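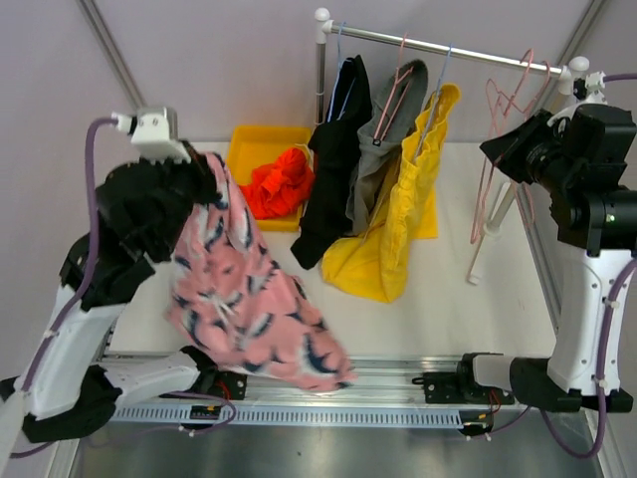
Storach > Closet Help > Hanging Soft Bottoms

FAQ: Pajama Shorts and Lounge Pants on Hangers

Can I really hang drawstring bottoms?
Yes, please do! I switched in February and I love seeing every pattern at once (no more digging through a drawer).

Which way up?
Waistband up. Tie the drawstring in a loose bow first, or it will find the next hanger and knot itself there.

Mine slide right off. Help!
Fold them in half lengthwise and drape them over the bar. Clips work too, but go easy on thin elastic.

How many fit on a small rack?
I keep 8 on mine. Ritu Bhardwaj squeezes in more, but hers lean!

Do they need ironing?
Nope. Give them a good shake, smooth the legs with your hands and hang them up.

272 shares | 8 comments

Related
Folding Fitted Sheets
Kids' Hangers: What Size?
Small Racks for Small Rooms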